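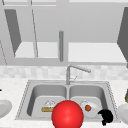
Notebook, Bremness regional gazetteer
Thursday, 9:40. Entry by M. Szewczyk.

Reviewed the draft on the Skovow coast. The printed text gives 103 islands. The harbour office list gives the same total but includes 5 tidal rocks, which the gazetteer has so far excluded. Maja Baran to confirm which definition applies before the figure is repeated. 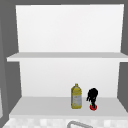
The entry for Rokitz describes the summit as over 1000 metres. No survey reference is attached. The claim is to be held out of the February revision until one is located.

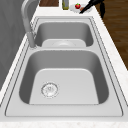
Double sink, rendered view

Nowicki Lighthouse: the travel supplement states 3000 visitors a year. The source is a ferry brochure, undated. Marked as unverified.
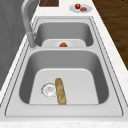
Reading time: 1 min

Spelling of the northern harbour remains inconsistent between the map sheet and the index. The map sheet is to be followed for now. Colour proofs not yet received.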